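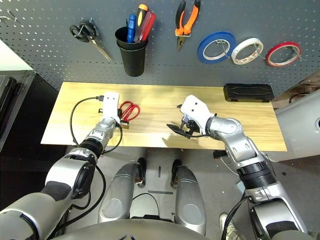 Ratree Nakpan wrote in to ask why her pegboard sags in the middle every time she hangs a hammer on it, and whether she needs to buy a thicker sheet. She probably doesn't. Most sagging comes from too few fixing points or from furring strips set too far apart, and both can be put right in an afternoon.

These steps are for a hardboard sheet on a drywall or stud wall in a garage, basement or utility room. Metal panels go up in much the same way but usually come with their own brackets.

What you need

Pegboard sheet
1x2 furring strips
Wood screws, long enough to go through the strip and drywall and well into the stud
Shorter screws and finish washers for the board
Stud finder, level, tape measure, pencil
Drill and bits
Fine sandpaper

Step 1. Find the studs

Run the stud finder across the wall at two heights and mark both edges of each stud. Draw a light vertical line down the center. If the marks at the top and bottom don't line up, check again before you drill. Pipes and metal plates can give a false reading.

Step 2. Cut the sheet

Lay the board face up on a flat surface and support it on both sides of the cut. Try to cut between rows of holes. A line of half holes along the edge looks rough and breaks easily. Sand the cut edge lightly.

Step 3. Put up the furring strips

The strips hold the board away from the wall so the hooks have room behind it. Screw one across the top and one across the bottom, into every stud they cross. Then add strips in between, no more than 15 inches apart. This is the part people skip, and it is where Ratree's board went wrong. She had a strip at the top, a strip at the bottom and nothing behind the middle.

Check each strip with the level before driving the second screw.

Step 4. Hang the board

Get a helper for a full sheet. Rest the bottom edge on a scrap of wood screwed temporarily to the wall, then start with the top center screw. Work outward and down. Use a finish washer under every screw so the head doesn't pull through. Stop turning when the washer sits flat.

Leave a small gap at the sides if the room gets damp in summer. Hardboard swells, and a sheet jammed tight between two walls will bow.

Step 5. Plan the layout

Lay your tools out on the floor first and move them around until they fit. Keep heavy items low and close to a strip. Leave enough space above each tool to lift it off the hook.

If hooks come out with the tool, they are probably the wrong size for the holes. Hooks made for 1/8 inch holes fit loosely in 1/4 inch board. Plastic hook locks help, or use a dab of hot glue on any hook you don't plan to move.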